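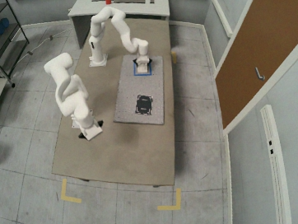 ハルネス方言語彙集編纂事業　中間報告書
提出先:ジャルテロ文化基金　助成担当　オルネラ・サントーロ様
提出者:編纂室　トーマス・マリーノ
2022年2月9日

1. 現在の状況

前回の報告で「年内に校正へ入る見込み」と書きましたが、入っておりません。前回の報告書を読み返したところ、たいへん自信に満ちた文章で、書いた人間に会ってみたいと思いました。私です。

見出し語の目標は2000語です。採録そのものは12月に終わり、語義の執筆も漁労と農事の部までは済みました。残っているのは家事、天候、悪口の三つの部で、このうち悪口の部だけが当初の計画を大幅に超過しています。話者の皆さんの協力がもっとも得やすい分野でした。

用例の確認が済んでいない語は118語あります。大半は天候の部に集中しています。ハルネスには霧を指す語が多く、話者ごとに境界が違います。ある方にとっての「朝だけの霧」が、隣家の方には「昼までに晴れなかったら別の名前になる霧」であり、どちらも譲りません。両論を併記すると語釈が長くなり、片方を採ると次の聞き取りでお茶が出なくなります。現時点では併記の方針です。

2. 聞き取り調査

期間中の調査は、ハルネス本村と、川向こうのウクステッドで行いました。ウクステッドは申請書では「比較のための補助地点」としていましたが、先方はこの位置づけをご存じで、快く思っておられません。次の文書からは「第二調査地点」と書くことにします。予算上の扱いは変わりませんのでご安心ください。

録音は4名の主要話者を中心に進めています。うち2名については予定した回数を終えました。残る方々は冬のあいだ体調と道路の都合で延期が続き、電話での補充を試みましたが、発音の記述には使えませんでした。受話器を耳から離して話す方がおられるためです。語義の確認には十分役立っていますので、電話分は意味欄の資料としてのみ登録しています。

聞き取りの担当はブルネッロ・ファッブリです。彼は川の向こう側の出身で、本村では発音を直され、地元に戻ると「かぶれた」と言われるそうです。調査者としては得がたい立場であり、本人もそう言われるたびに返事をしません。

録音の書き起こしは、方言をそのまま仮の表記で写したものと、標準語訳を並べた形に統一しました。初期の分は表記が担当者ごとにまちまちで、同じ母音に三通りの書き方がありました。これを揃える作業に思いのほか時間を取られ、遅れの主な原因になっています。表記基準を先に決めるべきだったというご指摘は前回すでにいただいており、そのとおりでした。

3. 原稿の整備

語義の執筆はジャンニ・ベネデッティと私で分担しています。ベネデッティは一語に一段落を費やす書き手で、私は一行で済ませたがります。そのため草稿の前半と後半では別の本のように見えました。現在は一語あたりの標準の長さを決め、超える場合は欄外に理由を書くことにしています。欄外の理由が本文より長くなった例が出たため、この規則も見直し中です。

語釈の書式は次のとおりに固まりました。見出し、発音、品詞、意味、用例、使用地域、備考の順です。備考欄には「祖母の世代のみ」「怒っているときのみ」「司祭の前では使わない」といった注が入ります。最後の注は複数の話者から別々に出てきたもので、信頼できる情報と判断しています。

動詞の扱いについては結論が出ておりません。ハルネスの動詞には、荷を背負って坂を上がるときにしか使わないものがあり、下りには別の動詞を用います。これを一項目にまとめるか、二項目に分けるかで、二回の会議を使いました。分けることに決まった翌週、平地で使うという話者が現れました。追加の聞き取りを春に組んでいます。

4. 印刷と出版

印刷はダミーコ社に見積もりを依頼しています。発音記号の一部が先方の書体に含まれておらず、試し刷りでは該当箇所がすべて四角になって戻ってきました。見た目は整っていましたが、読むことはできません。代わりの書体を当方から渡し、再度の試し刷りを待っているところです。

判型は当初案より一回り小さくします。話者の方々に試作の冊子をお見せしたところ、もとの大きさでは食器棚の引き出しに入らないとのご意見が続きました。書斎に置かれることを想定していた私どもの見通しが甘かったようです。文字の大きさは下げませんので、ページ数は増えます。

表紙の題字については、コジモ・コロンボに一任しています。案は何度か出ており、いずれも村名の綴りに関する異議で止まりました。綴りは行政上のものと、古い教会の帳簿のものとがあり、後者を推す声が根強くあります。本文の凡例で両方に触れ、表紙は行政上の綴りを使いたい考えです。コロンボはこの考えに賛成していますが、集会でそれを言うのは私の役目だとも言っています。

5. 経費

支出は旅費と録音機材の項目で予算内に収まっています。会議費は超過しました。内訳は焼き菓子です。話者の家を訪ねる際に手ぶらというわけにいかず、かといって謝金の項目に入れると先方が受け取ってくださいません。次期の予算では「訪問時の手土産」という項目を独立させることをお許しいただければ、帳簿がだいぶ正直になります。

書き起こしの外注費は未使用です。依頼先の候補に録音を聞いてもらったところ、丁重な断りの手紙が届きました。この分を、表記統一にあたる室内作業の人件費に振り替えることをお願いしたく、変更申請を別便でお送りしています。まだご返事をいただいておりませんので、作業は既存の時間の中で細々と続けています。

6. 今後の予定

春までに天候の部の確認を終え、続いて家事の部の執筆に移ります。家事の部は語数こそ多いものの、道具の名前が中心で、話者のあいだの対立は少ないと見ています。例外は鍋です。蓋のある鍋とない鍋を区別する語について、すでに双方から長い手紙をいただいています。

悪口の部は採録を締め切りました。締め切りを知らせたあとも追加の申し出があり、丁寧にお断りしています。一部の語については、特定の家を指していることが後になって分かり、収録を見合わせました。該当する家の方からは、載せてほしいとの要望が来ています。扱いについて、基金のご意見を伺えれば助かります。

全体の校正は悪口の部の語釈が揃ってからとし、時期は動詞の追加調査の結果を見て改めてご連絡します。今回は見込みの月を書かないことにいたしました。

添付:経費明細、語釈の書式見本、ウクステッドからの要望書の写し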